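Tips > Workshop > Small Robot Arms

Bench Rules for a Small Robot Arm: Gripping Thin and Slippery Things
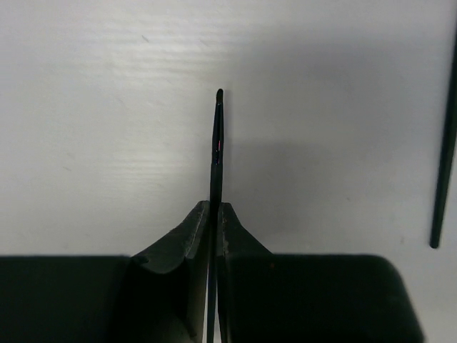
Most trouble with a bench arm comes from the last inch, where the fingers meet the work. People spend their money on the arm and their evenings on the software, and then wonder why the thing drops a paintbrush. Thin round stock is the hardest common shape to hold well, and it is a good one to write your house rules around. A slender black rod held upright between two fingers, with a good length of it standing clear above them, has very little of its surface in contact with anything. Scuffs and scratches along the fingertips are normal on a gripper that gets used, but they belong on your checklist. A pale work surface is a help too, as a dark stick shows up plainly against it and so does its shadow.

The rules below are the ones we use in a shared workshop with two small arms and a lot of different hands on them. They cover hobby and light bench machines. If your arm is big enough to hurt someone badly, follow the maker's manual and the safety standards that apply where you live, and treat this page as extra reading.

214 shares | 21 comments

Before you switch on

Clear the reach. Swing the arm by hand with the power off, if your model allows it, and note how far the fingers go in every direction. Mark that line on the bench with tape. Mugs, phones and elbows stay outside the tape whenever the power is on.

Find the stop button and press it. A stop button that hasn't been pressed since February is a guess. Press it with the arm moving slowly and nothing in the fingers, check that everything halts, then reset. We do this at the start of each session. It should sit where the person running the arm can hit it without leaning across the bench.

Know what your arm does when it loses power. Some arms hold their position, some sink slowly, and some fall. The same goes for the gripper. Some stay shut and others let go at once. Write the answer on a card and tape it to the base.

Tie back long hair, roll up loose sleeves and take off lanyards. Gloves are fine for loading sharp parts with the arm stopped, but take them off before it moves. A glove caught between two fingers pulls the hand in after it.

Looking after the fingertips

Wipe the gripping faces with a dry cloth before each session. If they feel greasy, use a little rubbing alcohol on the cloth, but check first that your fingertip material can take it. Some printed plastics go cloudy or crack. Never spray cleaner straight at the gripper. It runs into the joints and takes the grease out.

Run a fingernail along each edge. Light scratches can stay. A burr that catches the nail will mark soft work, so take it off with fine sandpaper wrapped around a flat stick, and stop as soon as it is smooth. If you sand one fingertip hard and leave the other alone, the pair won't close evenly.

Check that the two faces meet. Close the gripper slowly on a strip of printer paper and tug. Do it again at the tip and near the base. If the paper slides out at one end and holds at the other, the fingertips are out of line or the screws have worked loose. Tighten the screws first, then test again before you blame anything else.

Replace fingertips as a pair. Our rule is new ones every 1,000 grips on rough stock, or sooner if they fail the paper test. Smooth stock is kinder and ours last much longer on it. Keep a tally on the card.

If you need more grip, add a thin layer of something soft. We tried the Caron pads and the Nutden sleeves. The Caron pads stick better but leave a residue when you peel them off. The Nutden sleeves slip on and off cleanly, although they bunch up at the tip after a while and have to be pulled straight. A strip cut from a bicycle inner tube is as good as either and costs nothing. Whatever you use, put the same thickness on both sides and run the paper test again.

Holding a thin rod

1. Start with the lowest grip force your controller offers. Raise it one step at a time until the rod stops slipping, then go up one more step and leave it there. Write the number down with the rod's diameter next to it.

2. Grip near the balance point if the rod will be carried flat. If it has to stand upright, a lower grip is all right, but slow the arm down. A long free end whips when the arm stops short, and that whip is what turns the rod in the fingers.

3. Line the rod up with the groove or hollow, if your fingertips have one. Flat faces will hold a round rod in a line of contact only, and it can pivot on that line.

4. Lift a little and wait. Four seconds is our number. If the rod creeps or tilts in that time, put it down and start again. A grip that creeps at rest won't get better in motion.

5. Leave room around it. Spare rods should lie well away from the one being picked, or be moved off the bench altogether. Fingers need space to open as well as close, and a wide finger body can knock something that the tip misses.

6. Don't reach in to straighten a crooked rod. Stop the arm, then straighten it. This is the rule people break most often, and the only one we ask anybody to read aloud before their first session.

Glossy rods slip more than matt ones. Wipe them down as you would the fingertips, and handle them by the ends afterward so you don't put skin oil back where the gripper will close. Painted or lacquered sticks need a lower force and a softer pad, as a hard fingertip will leave a ring in the finish.

Light and shadow

If your arm uses a camera to find its work, light matters as much as grip. One lamp off to the side gives every rod a soft shadow, and a camera program can take the shadow for a second rod. You can move the lamp, add another on the opposite side, or teach the program with the lamp where it normally stands. The third choice only works if the lamp really does stay put, so mark its spot with tape as well.

Plain pale bench tops suit dark work and dark mats suit pale work. Shiny surfaces are trouble with both. We use a cheap white shelf board for most jobs and turn it over when it gets stained.

Wipe the lens when you wipe the fingertips. Use a proper lens cloth for this – the rag that did the gripper has grit in it.

Speed

Run every new routine at the slowest setting first, with nothing in the fingers. Run it again slowly with the part. Only then turn up the speed, and do it in steps. Shanti Sengar wrote this rule for us after a routine that had been fine at low speed threw a dowel off the end of the bench. No harm done, but the dowel is still behind the radiator.

Stay with the arm while it is moving. If you have to answer the door, press stop. A routine that has run 57 times without a fault can still meet a part that has rolled out of place.

One person is in charge at a time. Whoever holds the controller says "moving" before each start, and anyone else at the bench keeps their hands behind the tape. It sounds fussy in a small room. We kept it because the arm makes almost no noise before it starts, and the word gives people a moment to look up.

The card on the base

Ours is an index card in a plastic sleeve. It has:

What the arm does when power is cut
What the gripper does when power is cut
Date of the last fingertip change
Tally of grips since then
Grip settings for the rods we use most
Name of the last person to change anything

The last line saves the most time. Mahsa Fallahi once spent an evening hunting a fault that was only a speed setting left over from somebody else's job, and she added the line the same night. Use pencil for the tally and pen for the rest.

When you finish

Open the gripper and take the work out before you cut the power. Park the arm in its rest position, low and folded, so it has nowhere to fall. Don't leave it closed on a rod overnight. Soft pads take a dent, and a dented pad holds badly the next day.

Unplug at the wall or switch off at the strip. Cover the arm if you do any sanding or sawing in the same room. We use a Tindmont dust cover on one and an old pillowcase on the other, and the pillowcase is easier to wash. Zorkar makes a fitted one with a zipper, but the zipper pull swings against the fingers and we gave up on it.

Put spare fingertips, screws and the right hex key in one small box and keep it on the shelf above the bench. Label the box. If the hex key leaves the box, it goes back the same day.

Last updated 10/26/21

21 comments | 36 people saved this tip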